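The Arm That Stopped Listening
A small printed arm, an intermittent fault and a habit of blaming the software

The fault log for the Sowa arm begins in December with a one-line entry: "Joint 3 not answering, recovered on restart." There were 39 entries by the time the cause was found. Most of them say the same thing.

Sowa is a desktop arm of printed links and servo motors, kept by a two-person test group in Badville. Its task is to pick up a small object from a sheet of paper and put it in a box.
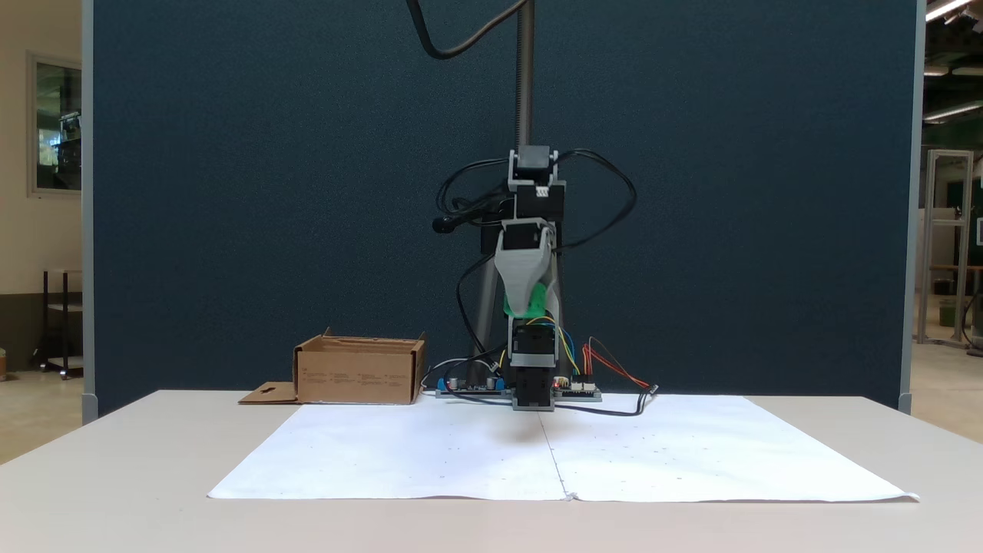
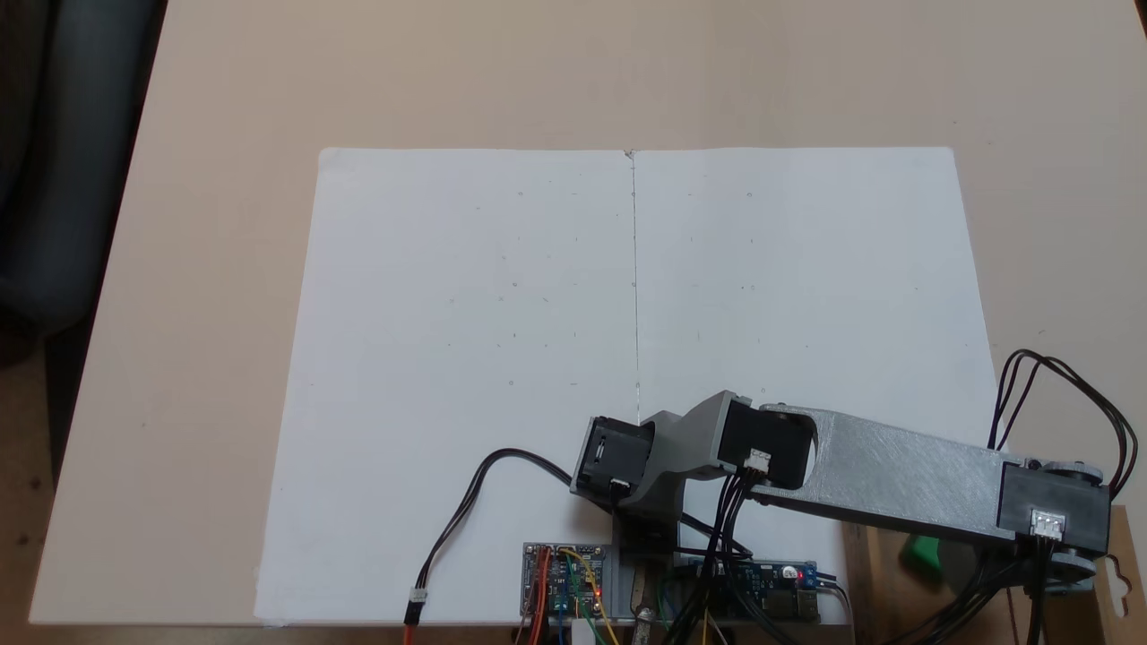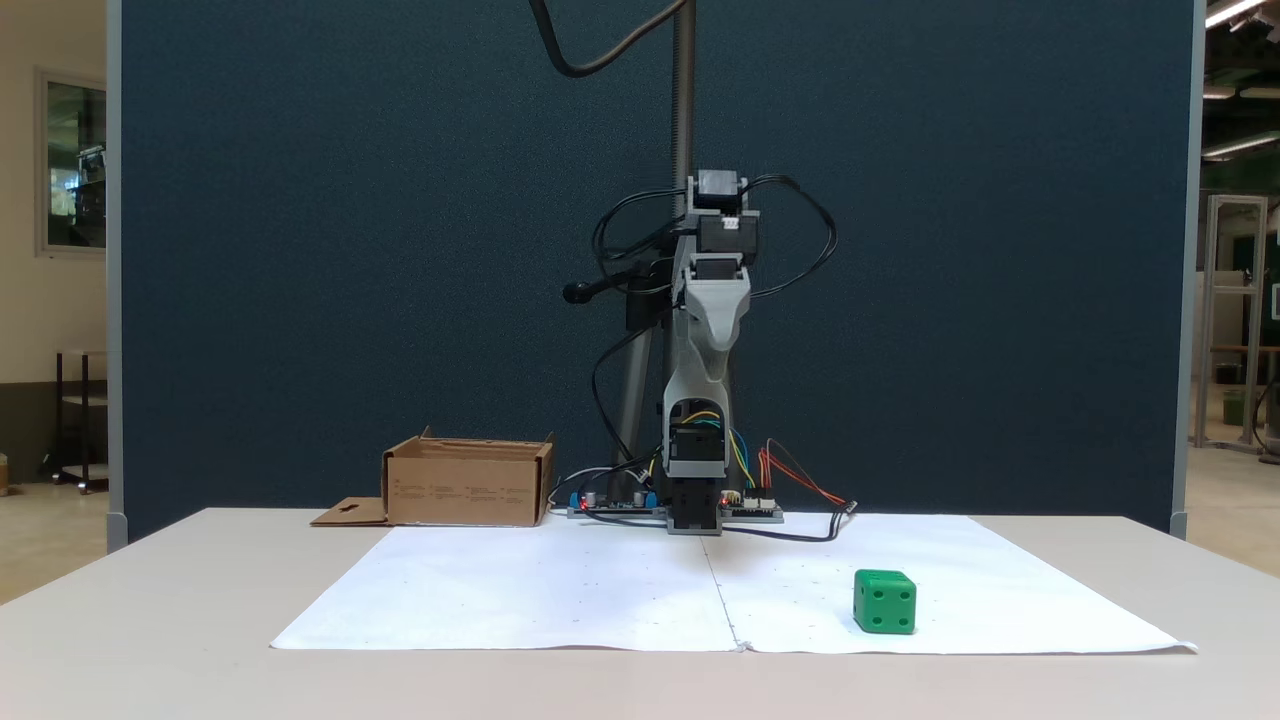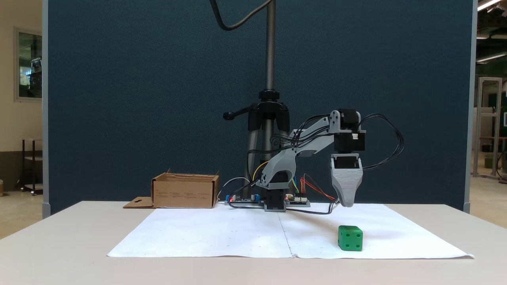

The Sowa arm at its test table in Badville. The green die appears in the third and fourth pictures.

The motors share a single serial line, passed from one to the next through short cables. Each motor has an address. The controller asks each in turn for its position, waits for the reply, and sends the next target. When a motor fails to answer, the controller is supposed to stop the arm.

It did not always stop. In eight of the logged cases the controller reused the last position it had received and went on sending targets to the other joints. The silent joint held where it was. The rest of the arm completed its move around it, and the gripper ended up somewhere no one had asked for. Twice it was driven down into the table hard enough for a motor to trip its overload protection.

"It's a small arm, and what it hit was paper and a tabletop," says Glenys Voyle, who maintains the control software. "The same code would have done the same thing on something bigger."

Voyle spent the first part of the investigation on her own work. The control program, called Pleto, had been updated shortly before the first entry, and the timing made it the obvious suspect. She rolled it back. The dropouts continued. She lengthened the reply timeout, which reduced the number of entries and for a short time looked like a fix. All it had done was hide the shortest interruptions.

Aniela Gajewski, who builds and wires the arms, took the other approach. She left the software alone and ran the arm through one fixed path, over and over, recording the joint angles at every lost reply. The run lasted 384 cycles. When she plotted the results, the failures were bunched in one part of the path, with the elbow close to its furthest extension and the wrist turned in.

An electrical supply problem would probably have followed load, and a software problem would probably have shown no preference for any position. A fault that follows position usually means a cable.

Gajewski checked each lead by hand with the arm powered and held at the suspect angle. The one between the elbow and the wrist dropped the line when it was pressed sideways at the plug. Stripped back, it showed a crimp that had caught mostly insulation and only a few strands of the signal wire. At most angles the strands touched. Near full extension the cable loop pulled tight and they parted for a few milliseconds.

Because the line runs through each motor to the next, one bad crimp could silence everything beyond it. That explained a handful of entries blaming the gripper motor, which had been replaced early on for no reason.

The lead came from a bag of ready-made cables supplied by Prikden. Gajewski pull-tested the remainder of the bag and rejected 5. She now tests every lead before it goes on an arm, and leaves a longer loop at the elbow. The longer loop has its own drawback - it can snag - so the path planner has been given a wider margin on that side.

The software was changed too. Pleto no longer reuses an old position under any circumstances. One missed reply triggers a retry, and a second removes torque targets from all joints and holds the arm in place. Voyle considered cutting power to the motors instead, but a limp arm falls, and whatever is under it takes the weight. Hold was judged the better choice for this machine. The power switch stays within reach of the operator for anything the hold does not cover.

She has also put the timeout back to its original value. The two of them disagree slightly on how to classify the fault. Gajewski has it down as a wiring defect. Voyle has opened a separate entry for the stale position data, on the grounds that a cable will fail again sooner or later and the arm should already know what to do.

Both entries are marked closed. The old lead is kept in a labeled bag with the log.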